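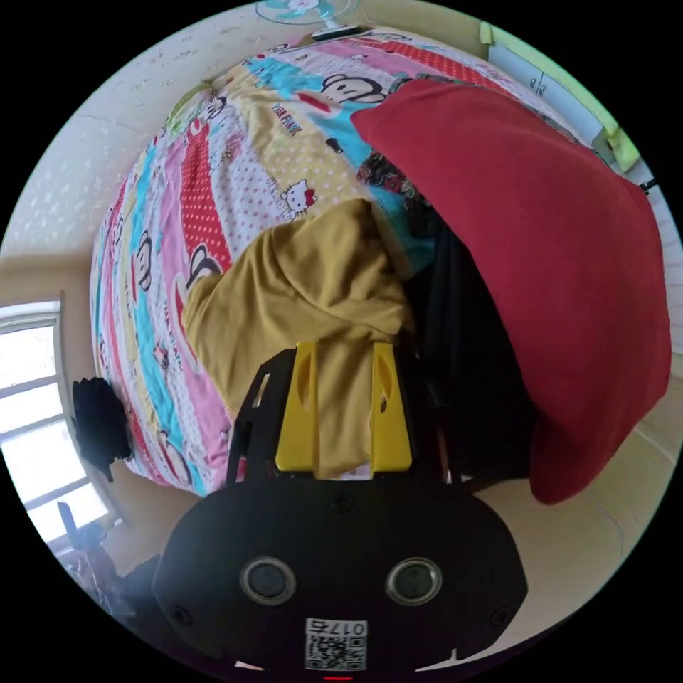

I've got a basket of clean washing at home that has been clean for so long it probably counts as furniture, so when Ulla Pesonen at Kuusisto asked if I fancied a morning watching her team work on laundry, I was on the train to Stultby before she'd finished the sentence.

My question was the one everybody asks me at parties (I go to those sorts of parties): can a robot fold my jumpers yet?

Well, sort of! Towels are fine. A towel is a rectangle and stays one. The machine I watched got through a stack of them at a pace my gran would have called thoughtful, nearly 2 minutes each. Then somebody handed it a hoodie, and oh dear. Sleeves went under, the hood flopped over the lot, and it stopped dead, like me in front of a tax form.

Ulla wasn't bothered. Clothes in a heap are the hard bit, she told me – where does one end and the next begin? Her team has 457 recordings of people picking things up off beds, and she wants plenty more before she'll promise anybody a tidy bedroom.

Joni Saarela, who runs the workshop side, is more cheerful about boxes and bolts. "Give me a shelf over a sock any day," he said, and went off to find the biscuits.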